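Remains found at Bingate identified through forensic genealogy

Police have confirmed the identity of human remains recovered from bushland near Bingate, closing one part of an investigation that has remained open for 30 years.

The remains are those of Manee Sukprasert, who was 61 when she was reported missing by a neighbour. Ms Sukprasert had lived alone in Parker and had no immediate family in the district. Her disappearance was treated as unexplained, and no charges were laid.

Bushwalkers located the remains beside a disused fire trail three years after the report was made. A post-mortem examination at the time could not establish a cause of death, and dental comparison was inconclusive. The remains were held under case number 1598 and were later interred in an unnamed plot at Bingate Cemetery.

The case was reopened in September as part of a review of unidentified persons matters. Investigators obtained approval to exhume the remains, and a bone sample was forwarded to Graltex, a private laboratory engaged to carry out DNA extraction. The resulting profile was compared with records volunteered by members of the public through a genealogy program.

A match was returned to a branch of the Wattanapong family, relatives of Ms Sukprasert on her mother's side. A niece living overseas then supplied a reference sample, and the coroner accepted the identification after considering both results.

The family has been informed and has asked for privacy. In a brief statement issued through police, they thanked the officers involved and said they intended to bring Ms Sukprasert home for burial.

Detectives are now treating the death as suspicious. They wish to speak with anyone who lived or worked in Parker at the time, particularly people who used the laundromat on the main street – Ms Sukprasert was employed there and was last seen leaving after the evening shift.

Clothing recovered with the remains has been resubmitted for testing. Police have declined to comment on the items concerned, or on whether any person of interest has been identified.

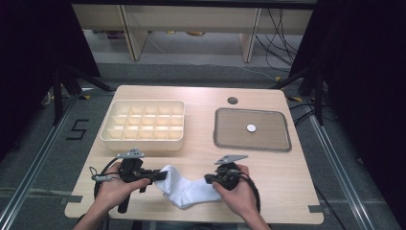
How to provide information

Members of the public who may be able to assist are asked to contact their local police station and quote case number 1598. Reports may be made anonymously. Information given to police during the original inquiry has been kept, but earlier witnesses are encouraged to come forward again.

An inquest will be listed once the further testing is complete.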